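Is the Pitumton day pass worth it if we only have one full day?

We're off to Pitumton in April, two adults and a teenager who has already announced he will be bored. We arrive late on the Wednesday night ferry and leave on the Friday morning one, so one proper day. The tourist office sells a day pass that covers the harbour museum, the lighthouse, the hill tram and the boat to Doltico. It comes to 50 each, which for three of us is a decent dinner with pudding.

The website says the pass "pays for itself", but then it would, wouldn't it. It doesn't list the separate prices anywhere I can find, and the page headed Prices is a photograph of a sunset. Has anyone done the sums? Also, do we need to book the boat, or can we just turn up?

Posted by wetsocks_again

marrowfat
Depends how fast you walk. I've had the pass on two visits, and the first time I made a loss out of pure idleness.

The trick with the pass is the boat. Without it, Doltico costs more than half the price of the pass by itself, so if you're going across you need only one or two of the other things to break even. If you're not going across, don't bother. The museum is good for an hour (longer if you like rope) and the lighthouse is 400 steps up to look at the car park you've just left, although the sea is also up there if you turn round.

You do need to book the boat. The pass gets you a ticket, but it doesn't get you a seat, and those are handed out at the kiosk on the quay from half past eight. Go there first, before breakfast if you can bear it. The afternoon crossing fills up with people who had breakfast.

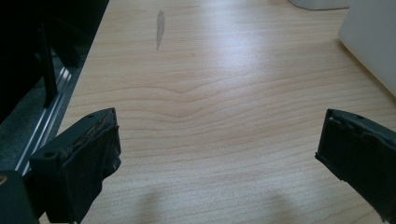

Photo: marrowfat

For eating, avoid the row facing the ferry, where you pay extra for the diesel. Pîrvu is two streets back, next to the chemist, and does a fish stew that has kept me returning to an island I claim not to like very much. They shut between lunch and six and will not be talked round. If it's full, Mandel on the corner does perfectly fair sandwiches and has chairs that discourage you from staying.

On the teenager: the hill tram has a bench at the back that faces the wrong way down the slope. Mine put his phone away for the whole ride. I mention it only as a matter of record.

lowtide_pam
no its a rip off. we went in summer and the tram was shut

gullible_travels
The tram shuts for maintenance now and then, and when it does they knock a bit off the pass if you ask at the desk. If you don't ask, they wish you a pleasant day.

I'd add a couple of things to marrowfat's reply. The pass runs for one calendar day and not for 24 hours, so don't let them stamp it when you get off the ferry on Wednesday night. We did, and had forty minutes of excellent value looking at closed doors. Buy it in the evening if you must, but ask for it unstamped.

Also check which day the museum closes. It was Thursday when we were there out of season, and the sign on the door was the first we'd heard of it. If it's the same for you, then you're down to the boat, the lighthouse and the tram, and I think that still just about comes out ahead for adults. There's a cheaper pass for under-sixteens that isn't on the website. It's on a laminated card under the counter, so you have to know to ask for it.

Doltico itself is small. There's a beach, a chapel, and a path round the outside that takes a couple of hours with stops. Take water and something to eat, as the café over there opens when it feels moved to.

wetsocks_again
Thanks, all. Booking kiosk before breakfast, pass unstamped, stew at Pîrvu. He's fifteen, so I'll be asking about the card under the counter. I haven't told him about the 400 steps.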